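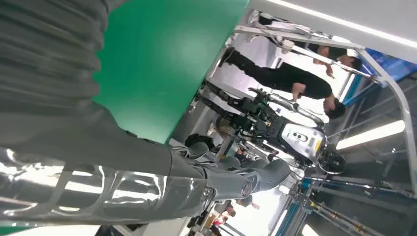 About Brosunby

Brosunby looks at ordinary household goods and the packaging they come in. Detergents, sprays, canisters, tubs, refills, the cardboard box they all travelled in and the film that was wrapped round it. We are based in Stollemell, in a unit off the ring road, and we sell our findings to shops and importers who would like to know what they are putting on the shelf.

We are aware that most pages like this one begin with a passion. We looked, and could not find ours. Two people who bought cleaning products for a living got tired of being told that everything was new, improved and easy to use, and started writing down when it wasn't. That is the founding story and we have resisted several offers to make it longer.

What we do all day

Goods come in, usually in a box. We log the box before we open it, which annoys people who want a quick answer about the contents. A box with too much tape on it has told you something already. So has one with a perfectly good carton inside a second carton inside a clear bag. Somebody paid for all three, and somebody at home will have to get rid of them.

Then the product goes on the mat. We use green mats on the work tables, and they have picked up a fair few specks and scuffs. We are asked now and again why we don't replace them before visitors come. They are mats.

On the mat we go through the same set of jobs with every item. Does it stand up? If it rolls, how far? Can you pick it up at the neck, and at the middle, and when it is lying on its side? Which way does the cap turn, and does the arrow agree? Where does the label end, and is the bit you need under the join? There are ten of these questions and the list is called Bindska, after a range of bathroom cleaner we were sent in our first year which failed nearly all of them. The makers have since stopped trading. We claim no credit.

A word about weight and feel. Brochures talk a great deal about "ergonomic" bottles. We have come to treat the word as a warning. A plain bottle with a handle you can get your fingers through has usually done better with us than a sculpted one with a waist, though we have been wrong about that too, and there is a squat white tub in our cupboard which looks dreadful and is a pleasure to use.
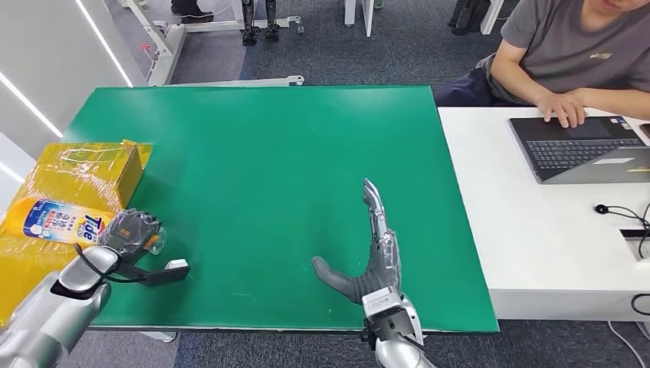 Rowena Tapsell
Head of Bench, Brosunby

I was asked to write the rest of this page on the grounds that I complain about other people's. Fair enough.

Big names get no easier ride than small ones. A bottle of Tide goes through the same questions as something with a name we have never seen before, lying down as well as standing up, because half the bottles in this country live on their sides at the back of a cupboard. People do tell us that a well-known brand must have been tested to death already. Perhaps it has. We weren't there, so we look again.

I get sent a lot of research showing that customers "love" a certain shape or colour. I always ask what they were shown and what they were offered instead. The answer tends to be that they were shown two bottles, one of them ugly. I don't call that research and I don't quote it in reports. If a client wants to quote it in theirs, that's their affair, but our name stays off it.

Labels

Labels take up more of our time than anything else, and I suspect more than they deserve. A label has to say what the stuff is, what it does, what it will do to your eyes and what to do about that. Most have also been asked to look cheerful, and the cheerful part gets the space. The instructions end up in tiny type on a curved surface, often on a shiny one, so that under any decent ceiling light there is a patch of glare sitting on the very line you want to read. Turn it, and the glare moves to the next line.

We deal with goods labelled in several languages and have no quarrel with any of them. Translation is ordered from people who do it properly. What we do quarrel with is the habit of setting the promise large and the method small, and that habit crosses every border I know of. I have on the bench a promise in Chinese, 只需一喷, which comes to "one spray is all it takes". It may be so. I have met its English cousins many times, and one spray of them was never enough for my oven.
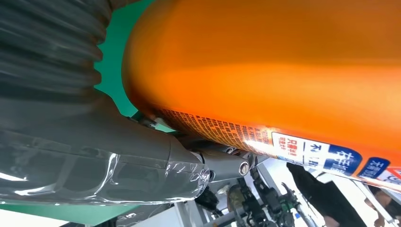 When a claim can be tried, we try it. One spray means one spray, on a tile, and then we write down what we saw. If the claim can't be tried ("advanced freshness" is a favourite of mine) we say so and leave a blank in the report. Clients don't enjoy the blanks. One importer, Nigatu, sent a report back to us in April asking whether the empty boxes were a printing error. They have stayed with us, to their credit, and have dropped a couple of the phrases.

Colour is another thing I am wary of. Strong orange, strong blue, strong yellow: all of it works very well in a row in a shop, and then you get it home and three different products are the same orange. One is for the floor, one is for the hob and one you should never have near either. We mark goods down when the only clear difference between two of them is a word in small print. Marketing departments find this unfair. They say people read. I have watched people in kitchens, and I would like to see the evidence.

Bags, film and other wrapping

We have a separate sheet for loose plastic. A clear bag over a canister is meant to keep it clean, or stop it scratching, or hold in anything that leaks, and the supplier will usually give you whichever reason you seem to want. I would accept any of them if the bag fitted. Too often it is twice the size of what it holds, it balloons, it catches the light so you can't read a thing through it, and it comes off in one hand while the product goes off in the other direction. Round things in baggy bags are the worst. We time how long it takes to get them out, and we note whether the bag could be used again or had to be torn.

Film round cardboard is a sorer point. It makes the box slippery, it crackles, and it hides the corner where the tape begins. I know the argument about damp. I also know how many of our boxes arrive from a warehouse a short drive away, under cover the whole time.
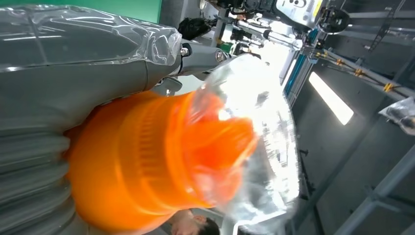

So the sheet has a column headed "Needed?" and it is filled in before the supplier's explanation is read. That order matters to me more than most things in the process. Once you have read a good explanation you start to see the need for it everywhere.

Our records now hold 885 items. I give the number because visitors ask for it. It tells you we have been busy and doesn't tell you we were right. Some of the early entries are poor: we hadn't settled how to describe a cap that clicks, and for a while everyone had their own idea of what "firm" meant. Those entries are still there, marked as early, and we don't lean on them.

Who pays

You should ask this of anyone who tests things, so I will get it over with. Shops and importers pay us a fee for each item, the same fee whether we like it or loathe it. We don't take advertising. We don't hand out badges, stars or rosettes, and if you see a product with a Brosunby badge on it, please send us a picture, as somebody has made it up. We do keep some samples, chiefly the ones that clients can't be bothered to collect, and those get used up on the kitchen sink. I have looked hard at whether this makes us kinder to anyone. I don't think it does, but then I would say that, so the sample register is open to any client who asks.

What we are not good at

We can't tell you whether a product is safe to drink, breathe or pour on a lawn. That wants a laboratory, and we will say so at the first phone call. We don't test scent, after a difficult month with fabric softeners in which no two of us agreed on a single word. We are slow. A straightforward bottle takes a morning, and a gift set with inner trays can take far longer than the gift is worth. If you have a launch coming up and want something nice to print on the carton, there are other firms, and they are quicker.

We are also fussy about tidiness in a way that new starters find wearing. Item out, item logged, wrapping in its own crate, item back in its box, lid down. The box goes back facing the way it came. I used to think this was nonsense and argued against it, and lost, and then a cap from one bottle turned up on another and cost us a full re-run. I still think the rule about which way the box faces is nonsense.

Sending us something

Pack it as you would for a customer. Please don't pack it better for us, we can tell, and we will order one from a shop to compare. Put in a plain note of what it is and what you claim for it, in the words printed on the pack. Leave out the brochure. If the item is under pressure or likely to leak, say so on the outside of the box in letters that can be read from a trolley.

Visitors are welcome in the afternoons if they let us know first. Parking is at the side, next to the cardboard skip, and the bell works if you press it for longer than seems polite.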